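ホーム 作品一覧 子どもと暮らす プロフィール お問い合わせ

短編「紙の灯台」

シボーンが息子のために段ボール箱を開けたのは、雨の続く四月の午後だった。箱には色紙の切れ端と、糊と、先の丸いはさみが2本入っていた。息子は六歳で、灯台を作ると言った。

「どこの灯台?」

「まだない灯台」

シボーンは買い物のメモを裏返し、そこに細長い四角を描いた。息子は首を振って、もっと曲がっているのがいいと言った。二人は厚紙を丸め、下を太く、上を細くした。糊が乾くまで手で押さえていなければならず、そのあいだに電話が鳴った。出なかった。
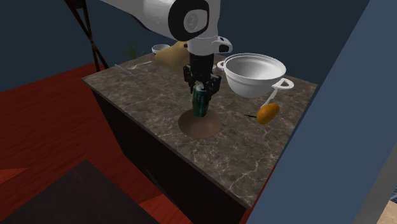 電話は姉のブローニドからだったと、あとで分かった。母の家を片づける日を決めたいという伝言が残っていた。シボーンは二度聞いて、台所の椅子に座った。母の家には子どものころの絵がまだあるはずだった。捨てたと聞いた覚えはない。

息子は灯台に窓を描いていた。窓は11あった。ひとつだけ黄色で、あとは全部青だった。

「黄色のところには誰がいるの」

「おばあちゃん」

シボーンは返事をせず、青い色鉛筆を削った。削りかすを手のひらに集めて、流しの横のごみ入れに捨てた。洗濯機が止まった音がした。中の物を干すには廊下しかなかったが、廊下には昨日の分がまだ下がっていた。

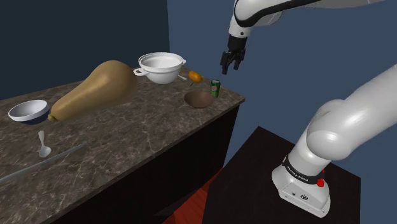 夕方、二人で海を作った。新聞紙を絵の具で塗り、しわを寄せて床に広げた。息子は灰色がいいと言い、シボーンは緑を少し混ぜた。混ぜすぎて、池のような色になった。息子はしばらく見てから、魚が多い海はこういう色だと言った。

灯台を真ん中に立てると、少し右に傾いた。直そうとすると息子が手を押さえた。

「風が吹いてるから」

6時を過ぎて、シボーンは姉に電話をかけ直した。来月ならいつでもいい、と言った。それから、絵が出てきたら取っておいてほしいと頼んだ。

「どの絵?」

「どれでも。船のがあったと思う」

姉は少し黙り、船なら私が描いたのよ、と言った。

電話を切ると、息子は床に腹ばいになって、紙の海に小さな舟を浮かべていた。舟には帆がなかった。シボーンは箱から赤い切れ端を一枚選び、隣に座って三角に切った。

当サイトではクッキーを使用しています。閲覧を続けることで、クッキーの使用に同意したものとみなします。 同意する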